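4.2 Cabinet task

The second task was run in the office area at Rulwood, on the striped carpet between the desks and the glass partition. We chose it after the bench trials in Section 4.1 had shown little difference between the two grippers on loose objects. A cabinet asks for other things: the fingers have to get behind the edge of a door, hold on while the arm swings wide, and then reach inside without striking the shelf.

Both grippers were fitted to the same pair of arms and driven by the same controller. The Nekodik gripper has long fingers and a narrow palm. The Pîrvu gripper is shorter and closes with more force, but its outer shell is wider at the knuckles. Changing from one to the other meant a new tool offset and a fresh hand-eye calibration, both done by Lucian Tudose so that the procedure stayed the same throughout. Finger speed and closing force were capped at equal values for the two sets.

Each gripper made 300 attempts, split evenly between opening the doors and taking a box off the shelf. An attempt was stopped and marked as failed if the fingers lost contact with the door twice, or if the force at the wrist passed the safety limit. The operators, Roxana Bratu and Darius Voicu, changed over after every block and were not told the running totals.

Figure 4 gives the view from the head camera with both cabinet doors open and the blue-purple box lying on the shelf. The grippers are at the lower edge of the image, the fingers turned in towards the middle. All start positions were set from this camera, and we did not use a wrist camera in this part of the study.

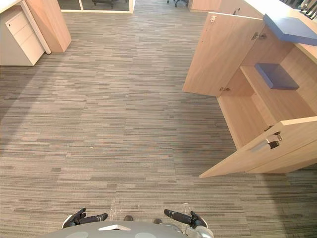 Figure 4. Head camera view of the cabinet task, doors open, with both grippers in front of the body.

4.3 Results for the cabinet task

The long fingers did better at opening. They could be slid behind the door edge at a shallow angle, and small errors in the estimated door position mattered less. With the Pîrvu gripper the knuckles often touched the door first and pushed it shut again. Most of its failures were of this kind, and they came early in the attempt.

Taking out the box went the other way. Once the doors were open, the stronger grip held the box level, while the long fingers let it tip at the front as the arm drew back. Lowering the approach height helped a little but brought the wrist closer to the shelf, and the safety limit was reached more often.

We also compared 2 controller settings. The stiffer one followed the planned door path closely and did badly with both grippers, as the hinge position was never known well enough. The softer one allowed the door to guide the hand and was kept for the rest of the work. Imogen Heywood repeated part of the set in November with the cabinet turned slightly away from the robot, and the order of the grippers did not change.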